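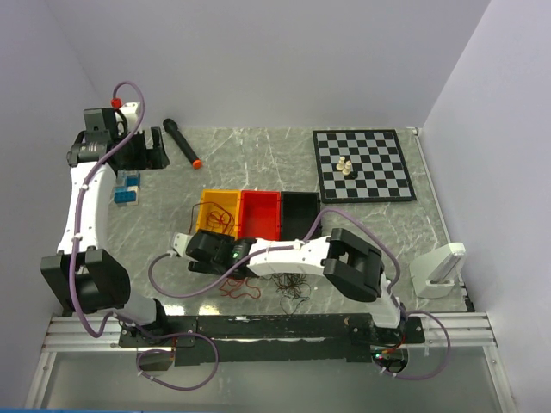

Cleaning and Caring for Stone Countertops (and the Ones That Only Look Like Stone)

Posted in Kitchen, Cleaning - March

I get more mail about countertops than anything else, and most of it starts the same way: "I wiped it with vinegar and now there's a dull patch." So I'm putting everything I know on one page, and I'll keep adding to it as I learn more.

First, find out what you have

Real marble, quartz, laminate and porcelain can all be sold in the same gray with the same pale veins, and they don't want the same treatment. If you moved into a place where the counters were already in, look at the underside near the sink cutout or behind the dishwasher. Laminate shows a brown core. Real stone is stone all the way through, and the veins usually carry on down the edge. Quartz tends to have the same speckle everywhere, even where a vein runs across it.

Still not sure? Put a few drops of water on a spot you never use and go make some coffee. If there's a darker mark when you wipe it off, your surface is porous and probably needs sealing. My pantry counter failed this test so badly I thought I'd ruined it (it dried out fine by lunchtime!).

Everyday cleaning

Warm water, one small squirt of dish soap, a soft cloth. I do a soapy wipe, a plain water wipe, and then I dry it with an old cotton dish towel. Drying is the step people skip, and it's where all the streaks come from, especially on gray and black tops. If yours always looks cloudy no matter how much you scrub, you probably have soap film on it. Cut your soap in half for a week and see.

Keep these off real marble: vinegar, lemon, bathroom cleaner, anything for lime scale, and the powdered scrubs. On laminate the scrubs are the big problem. They take the shine off in little swirls and there's no bringing it back.

Stains

Oil - Baking soda and water, mixed as thick as peanut butter. Spread it over the spot, tape plastic wrap on top, leave it overnight. Scrape it off with an old gift card and rinse. My olive oil ring took three rounds, so don't give up after the first.

Coffee, tea, wine - On light stone I make the same paste with drugstore peroxide in place of the water. Please test it somewhere hidden first, and don't try it on dark stone, where it can leave a pale spot. On laminate, baking soda paste for a few minutes and a gentle rub is plenty.

Turmeric - My neighbor Manju Bajpai cooks with it nearly every day and her white laminate looks brand new, so I asked. Soap and water right away, and then whatever's left she leaves for the sun. Her counter is under a south window and the yellow fades by itself in a day or two. I tried it on mine and it worked, although I had to prop a cutting board in the window first because that's the only spot that gets any light in my kitchen.

Rings that aren't stains - If you can feel a dull mark on marble and it doesn't wash out, it's an etch. The acid has eaten the polish and no paste will lift it. You can buy polishing powder for small ones. For a big one, call somebody. I paid $138 to have one redone by the stove and I'd pay it again.

Sealing

Only for porous stone! Quartz and laminate don't need it, and the sealer just sits on top and goes sticky. For marble, clean the day before, let it dry overnight, and do a small section at a time. Wipe it on, wait as long as the bottle says, and buff off every bit of the extra. I set the kitchen timer, because the year I got chatting on the phone I ended up with a haze that took a whole weekend to rub out.

Scratches

Light ones in real stone, try 300 grit wet sandpaper only if the finish is already matte (honed). Never on a polished top - you'll swap a scratch for a big dull patch. For laminate, the hardware store has little color-matched filler tubes. Buy the shade a touch darker than you think, it shows less.

Small habits that help

A folding trivet lives next to my stove now, and a tray goes under the oil, the soy sauce and the honey. Cutting boards get a damp paper towel underneath so they don't skate. And lift the stand mixer when you move it, or stick felt pads under the feet. Mine had left two gray tracks before I thought of it.

Next I'm tackling grout, so if you've got a trick for the strip behind the faucet, leave it in the comments.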